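Prikar Adds Seasonal Garment Folding to Home Storage Service

Prikar will extend its Nodow storage plan to winter clothing in December. Folded garments are stacked by color weight, with darker items at the base.
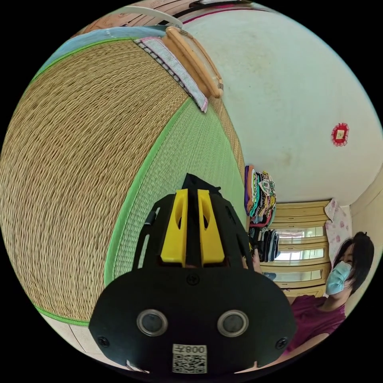 Dandero Fujimoto
Product Editor, Prikar

The plan covers up to 300 garments per household. Work is done on a woven mat, and each piece is laid flat before folding.

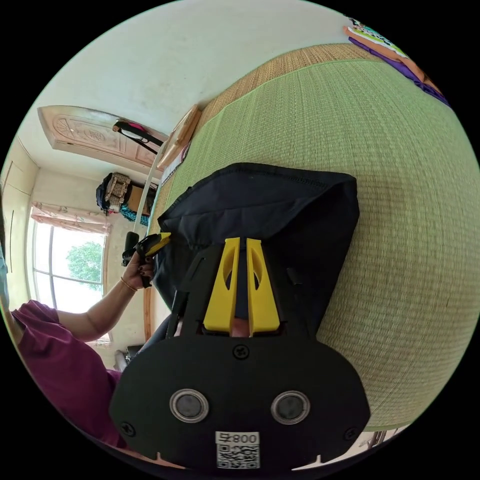
Black cloth item on a green woven mat.

Heavy outerwear is handled separately. Coats and hooded jackets are limited to 7 per visit.

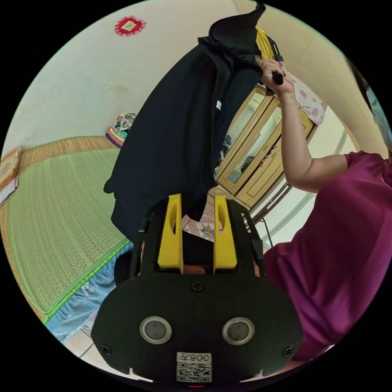

Visits last two hours. Cabinets and drawers are measured at the first visit.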